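Search this site Search Go

About us

Posted 18 January 2026 by Jurgita Jankauskaitė

Tromine. Small firm, robot assembly and strip-down, mostly computers. Started in a unit on Hawthorne with one arm and a lot of borrowed screwdrivers. Nine of us now. We also write the rules other people's cells run by, and that side has grown faster than we planned for.

What we do day to day: memory, processors, drives, cards. In and out of desktop machines, by robot, to a written standard. Ours is called Adano, 24 pages, free to anyone who asks. Ott Bite wrote most of it and still argues with the rest. 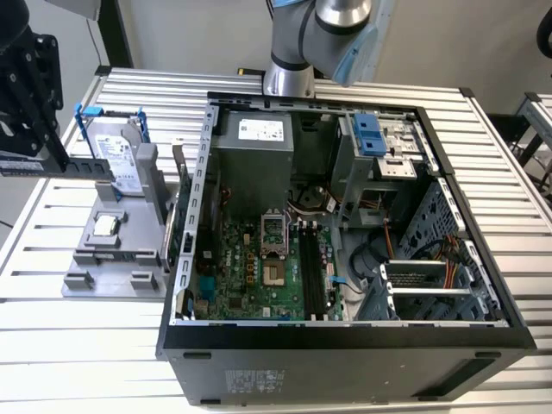 The short version of Adano, for people who wont read it:

Every part has its own place on the fixture. No part goes down on the bare table. Memory held by its edges, never across the chips. Socket frame fully open before a processor goes anywhere near it. Speed limit for a new job is 20 per cent until someone signs it off, and that someone can't be whoever wrote the program. Hands out of the cell when the arm is live. Cables tidied back before the first move. If the grip feels wrong, stop, open, start again. No nudging.

We review it every August. Last time we cut roughly 40 lines that said the same thing twice.

Training: two days, at ours or yours. Bring your own awkward machine if you like. Vakotier sent a whole team last year and we rewrote the section on latches becuase of them.

Visits by appointment, ring first.

Comments (3)

pete_w: Is the sign-off sheet in the free copy or seperate?

Ott Bite: Back page, pete. Print it double sided.

marlowe: Does the 20 per cent rule apply if you only swap the gripper fingers?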